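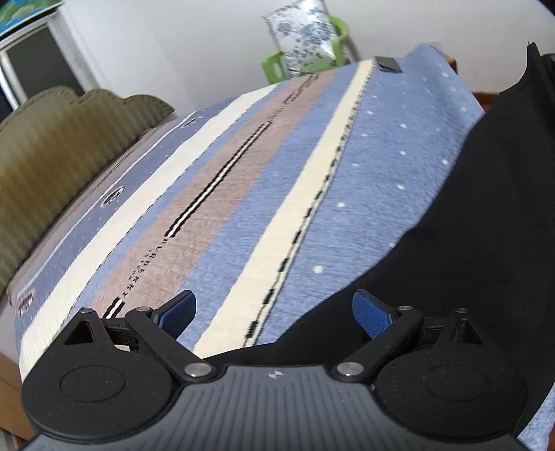
Housekeeping floor meeting, Brolholm, 27th November

Present: day shift, two from evenings, Mondorness rep for item 1 only

1. Grippers on beds
Rep went over the hand-held grippers again. Blue pads to be wiped every shift. Staff asked if bed times still count toward room targets while using one. Mgmt: no, target drops by 2 rooms on gripper days. To be put in writing, asked for this last time aswell.

2. Jobs
Question whether the bed robot means fewer hours. Mgmt says no cuts before the trial ends, 200 beds to go. After that not decided. Floor not happy with this, wants an answer in December.

3. Wrists
Complaints from evenings, tool heavy after a while. Agreed 10 min break per 5 beds. Chukwu to quote for wrist supports

4. Laundry
Zandis folder jammed again, sheets done by hand till part comes. Nobody retrained on it yet, evenings first.

AOB: locker keys. Held over, ran out of time.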